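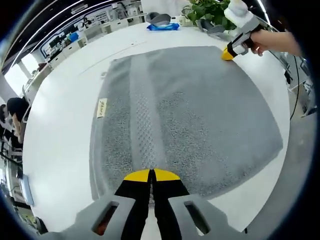 A reader wrote in last week to say that folding towels in thirds is a waste of effort, and that anyone with a normal closet should fold in half, fold in half again, and get on with the day. She has been doing it that way for twenty years and her towels are fine.

I don't doubt it. I folded in half for most of my life too. What changed was the closet. The one in this apartment is narrow and deep, and a bath towel folded in half twice comes out wider than the shelf. You can push it in, but then the door catches on it. Folded in thirds the long way, then in half, then in half again, the same towel goes in with room on both sides.

So I am sticking with thirds, at least for the bath towels. Hand towels I still fold in half because they fit either way.

The part I have changed my mind about is where to do it. I used to fold against my chest, standing in the hallway with the basket on the floor. It is quick, but the edges never line up and the stack leans. Now I lay each towel out flat on a table first. A big white table is good for this because you can see the edges of a gray towel against it without trying. I smooth it from the middle outward and pull the corners square before folding anything.

If a towel has a woven band, use it as a guide. Gray towels with a band in a different texture are easy, since you can feel the line with your fingers. I also look for the label. I fold so that it ends up inside, which keeps the stack looking even from the front. That is only for looks and you can skip it.

Now the closet itself. The shelves are Stavex, the plain kind, and I cut them down to fit. I have 2 for towels and the rest are for sheets and the vacuum bags. The bins on the lower shelf are Kunell. They are all right. The handles are stiff and I would not buy the small size again, because one bath towel fills it.

I looked at the Eken pull-out rack before settling on the bins. With the brackets and delivery it came to 687, and I decided that was too much money for towels. If you have a deep closet and you own the place, it might make sense. I rent.

A few people asked about the towels I have been using since the fall. They are Van der Merwe, 100 percent cotton, bath size. They shed a lot of lint in the first few washes and then stopped. I wash them warm, with no softener, and shake each one out before it goes in the dryer. They take longer to dry than my old ones did. The hems have stayed straight so far, and that matters more for folding than I expected. One of my old towels had a hem that shrank, and no fold would make it lie flat. It is a cleaning rag now.

Sheets are next. I have a fitted sheet method that works about half the time and I want to try it on the table before I write it up.

Posted 14 Jan 2022 in Laundry, Closets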